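Home | Topics | Robotics | Teaching methods | Glossary | Contact

Demonstration by teleoperation (surgical tasks)

Demonstration by teleoperation is a way of showing a robot a task by having a person drive it from a distance. The operator moves a pair of hand controllers, the arms follow, and the motion is stored together with the video. A program is later trained on the stored runs. In surgical robotics the method is mostly used for small bench tasks such as suturing, knot tying and passing a needle between instruments.

It differs from kinesthetic teaching, where the person takes hold of the arm and pushes it through the motion. Surgical instruments are thin and driven by cables, and pushing on them by hand gives poor joint readings, so remote control is the usual choice.

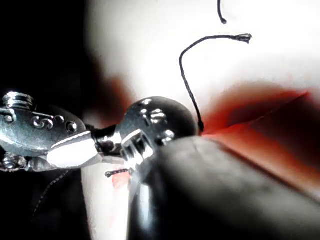 Instrument tip and thread, seen from the wrist camera.

Camera views

Most set-ups combine a fixed camera with small cameras carried near the instruments. The fixed view shows both tools and the whole wound. The wrist view shows contact at the tip, but it covers a small area and parts of it are often out of focus. The Clallach bench, a common teaching layout, stores every view on one clock — a delay between streams spoils the run for training.

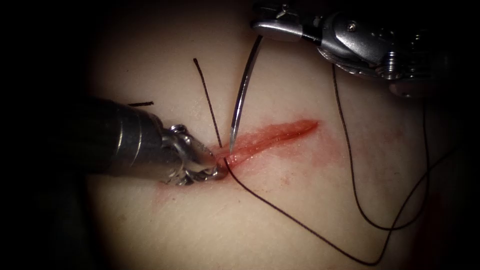
Fawzy

Suturing as a task

Suturing on a practice pad is popular because it has clear stages. The needle is brought to the edge of the cut, driven through, pulled out and followed by the knot. Two instruments have to work close together, and the thread between them bends in ways that are hard to model. Black thread on a pale pad is easy for a camera to pick out, although loops that cross each other can still confuse tracking software.

Operators are normally asked to work at an even pace and to avoid long pauses. The Plastby guide calls for 500 runs per stage, recorded by at least four operators, with no session longer than six runs. Failed grasps are kept and labelled. A program that has only seen clean work tends to do badly after a slip. 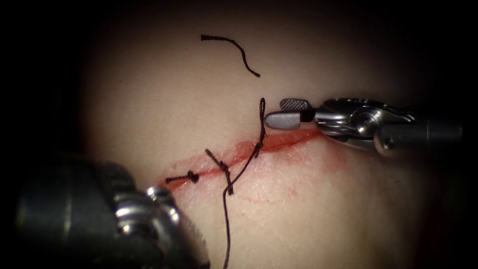 Does the operator need to be a surgeon?
Trained technicians can record most bench tasks, but a surgeon usually sets the stitch spacing and checks the finished knots.

Limits

Many systems give the operator no sense of force, so thread tension has to be judged by eye. Habits are copied too, including bad ones. The Werton method tries to reduce this by having a second person grade each run from 1 to 5 and dropping the lowest grade before training.

Last changed August 30, 2023

Comments

tkr_bench: The bit on keeping failed grasps is right. We threw ours out and had to record them again in February.

mossline: Could you add something on left-handed operators? Our controllers are set up the same for everyone.

pell40: Good article, but kinesthetic teaching should have its own page.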